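27 April 2020

Rice day again! Manee washed the jasmine this morning (3 rinses, I'd have stopped at 2 but she had the bowl) and we let it sit 40 min before switching on. Went with a bit less water than in February, when the Urcombe batch came out like glue.
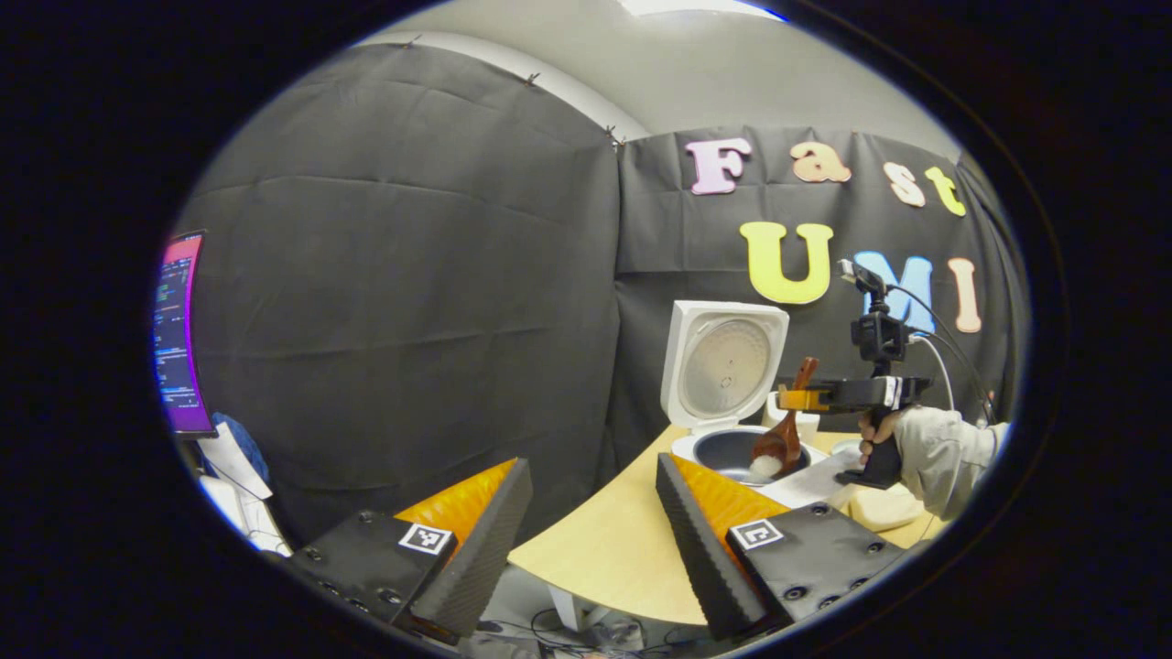 Lid up, wooden paddle in, rice on the blade.

I like the wooden paddle much better than the plastic one, which I keep losing anyway. Texture was good, maybe slightly firm near the top? Paweena wants 5 more minutes of resting with the lid shut, so we'll try that next. Still need to order rice, and a second folded cloth for the table!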